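21/07/2024, Sirnstead lodge fit-out

Great day! All 18 apartments now have their winter bedding in, and the boot room heater finally holds its setting overnight. Drying racks fit 100 pairs if you turn the kids' boots sideways. 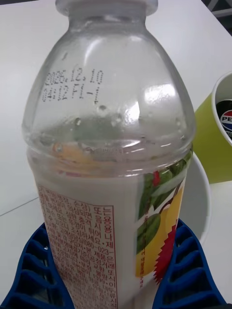

Milky drink, bottle stamped 2026.12.10.

Walked the Flustalville track to the upper chalets with Serpil, 3 trips with the sled, and the views up there are ridiculous. The new Dendix door locks work with gloves on (love them). Hot tub on the east deck still slow to fill, try the other valve tomorrow.
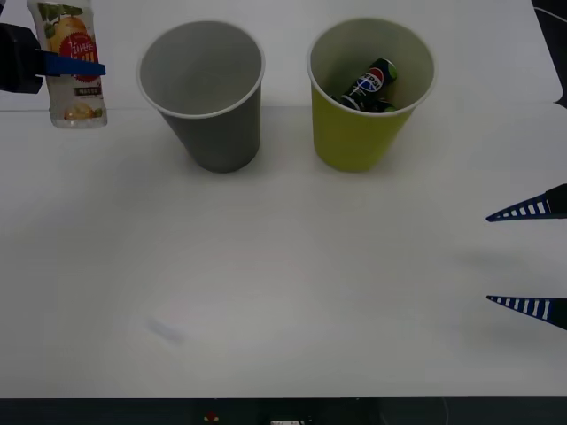
Steinar Ravn reckons the valve is fine and the filter wants a clean, same as in June. Will pull it first thing. Linen invoice came to $2,862, under budget!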